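Bovesier Folding Table Cover, sage green
3 min read

The Bovesier is a fitted fabric cover for large work tables used for folding, sorting and inspecting clothes. It replaces the loose sheet most people start with, which slides when a sleeve is pulled across it and needs to be reset several times an hour. The cover is sold on its own. Tables, boards and lamps are listed under the Emport range.

Fabric

The top panel is a matte weave with a slight texture. The texture provides enough drag to hold a knit T-shirt by its hem while the far side is turned over, but a flat hand can still sweep the garment across without catching. Glossy covers were tried during development and dropped. Light garments drifted on them, and reflections from overhead lamps made small stains hard to find.

Sage green was chosen for contrast. White shirts, navy, black and mid-blue all read clearly against it, and lint of any common color shows up before it ends up inside a fold. The shade shifts with the lighting. Under cool lamps it looks closer to gray or beige, and in warmer light it moves toward olive. Customers matching the cover to existing furniture should order a swatch first.

Fit

The cover holds with an elastic hem and 4 corner straps. The standard size goes around a perimeter of up to 270 inches. Tables with rounded corners are fine. Tables with a raised lip are not, as the hem rides up on the lip and slackens the top. Measure around the outside edge with the tape held level, and measure the thickness of the top separately.

A new cover has shallow waves from packing. These relax over the first few days of use. Steam from below the fabric speeds this up; a hot iron on the top side flattens the texture and should be avoided. A few faint creases along the original fold lines may stay until the first wash. They do not affect folding.

Working layout

The standard size leaves room for one adult garment laid out in full, a heap of unsorted items, and a strip along one side for a tally sheet and pen. Keep the strip on the side of the writing hand. Phones can go on the same strip, below the paper, where a sleeve being swung over will not reach them.

Recommended order for T-shirts:

Pull one item from the heap and drop it at the center of the table.
Find the shoulder seams and lift by them, then lower the shirt hem first.
Smooth from the armpit down to the hem, then out along each sleeve.
Turn in the sides, then bring the hem up to the collar.

Long ripples down one side of the body usually mean that the opposite side is caught underneath. Lift and lower again; pressing harder only sets the ripple into the fold.

The cover on the table:

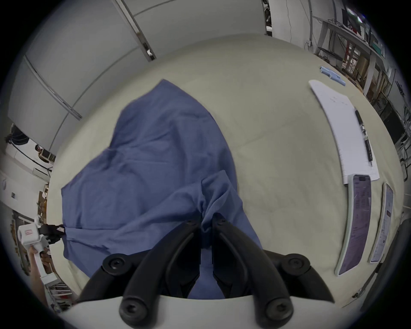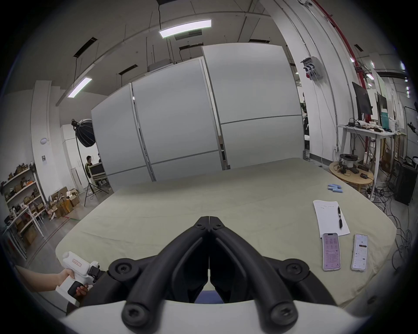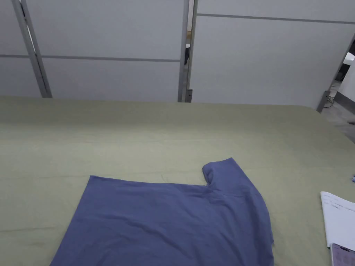

Durability

The top panel is rated by Bovesier for 3000 hours of table use before the texture wears noticeably. Wear appears first at the front edge, where forearms rest. Rotating the cover end for end every month spreads this out – the straps are identical at all corners, so either orientation fits.

Hertta Kinnunen, who ran the wear trials at our Rellcombe workroom, recommends checking the hem elastic at the same time. Elastic that has lost its pull can be replaced through the opening in the hem channel without unpicking a seam. Replacement elastic is sold by the length.

Care

Machine wash cold with similar colors. Close the straps before washing or they will wrap around the drum. Tumble dry low or hang over a rail. No bleach and no fabric softener; softener leaves a film that reduces drag for several washes. Ballpoint ink should be treated the same day, with the stain face down on a paper towel.

Options

Ambaye underlay: a thin felt layer that goes between the table and the cover. Recommended for metal tops and for tables with visible joints. It adds a small amount of thickness, so include it when measuring.

Custom sizes: cut to order. Send the perimeter, the top thickness and a sketch of any cutouts to Yurii Prokopenko in the order office. Orders confirmed before the December break are shipped first in the new year.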